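Leinonen Wind-Up Tin Tram, Series 3 Reissue

Item type: Collectible tin toy
Condition: New, in printed box
Ships in: April

If you had a Leinonen tram as a kid, you remember two things about it: the bell, and the way it ran off every table in the house. The reissue keeps both. Gristeck bought the old stamping dies along with a great deal of other stuff in a warehouse lot, and has put the Series 3 back into production with the original body, the original clockwork layout, and the original disregard for table edges.

The body is lithographed tin in cream and green, with the passengers printed on the windows. All of them look worried. There was talk of cheering them up for the new run, and collectors wrote in to object — so they still look worried.

What's different from the old one

The tabs underneath are folded flat now, so you can pick it up without a bandage. The key is attached by a short chain. Anyone who has shopped for a loose original knows what happened to the keys, and what sellers ask for a tram without one. The spring is slightly softer and gives a run of 33 seconds on a hard floor. On carpet it gives you a nice display piece. 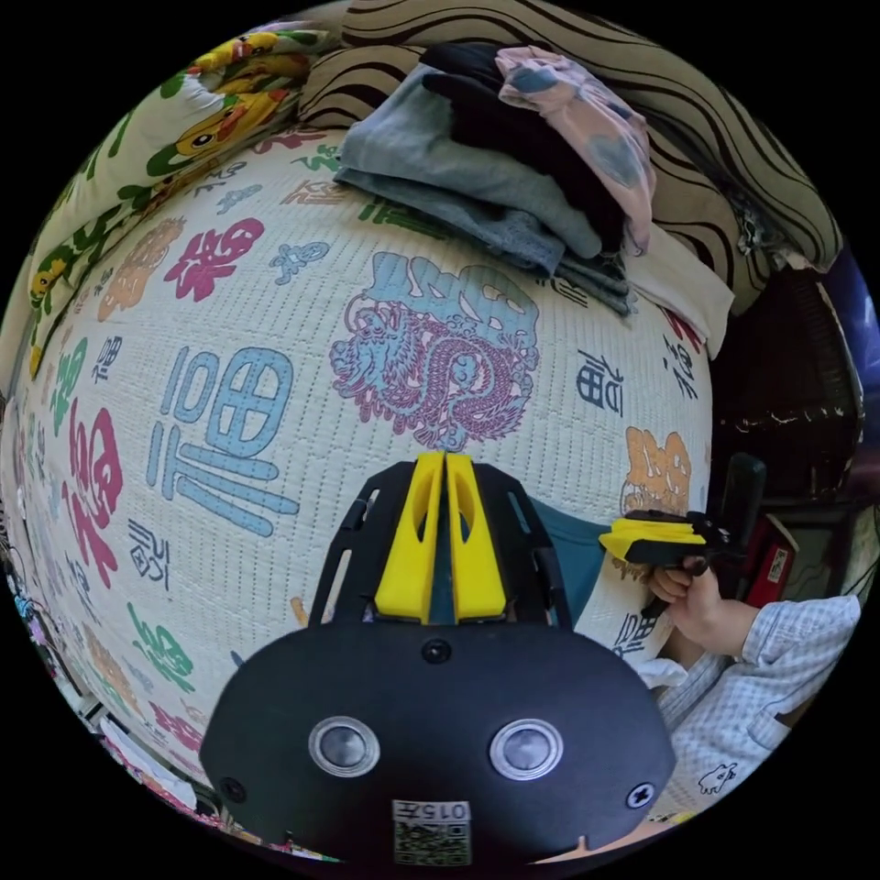 The box

Rumura printed the box from a surviving store copy, right down to the boy on the lid with the enormous bow tie. The inner tray is plain gray card. Please don't throw it out. In 300 months you'll be on a forum trying to buy one.

Edition and numbering

The full run is 1,055 trams, numbered on the underside. We have 300 of them. Numbers are assigned as orders get packed, and we can't hold your birthday, your house number, or anything that ends in a seven. People ask anyway, and we admire the spirit.

Goes with

Clendusari Straight Track, set of 3
Clendusari Tin Depot, green roof
Replacement key with chain

Not suitable for children under 3, or for cats who take things personally. Limit one per customer until the waiting list clears.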